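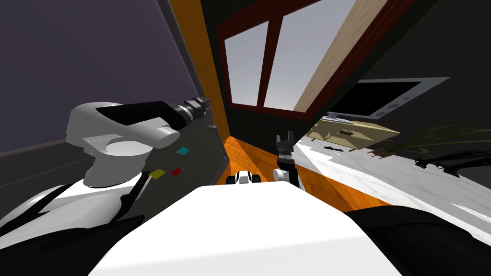 white arm, black wrist, three little squares behind

ok day two of the Pastside run. 368 km on the old Murakami twin, chain needed a tweek at lunch but shes good

rear tyre wont see 1,000 more — anyone near Wosel got a 17 inch going cheap?
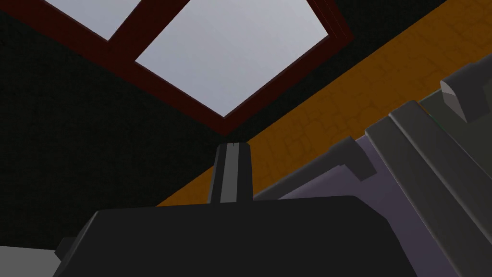

looking up, skylight with the dark red frame

Mayu Nomura's bike dropped a footpeg bolt on the gravel, zip tied it lol. servo at Plalon shuts 8pm Saturday so fuel up erly — more tmrw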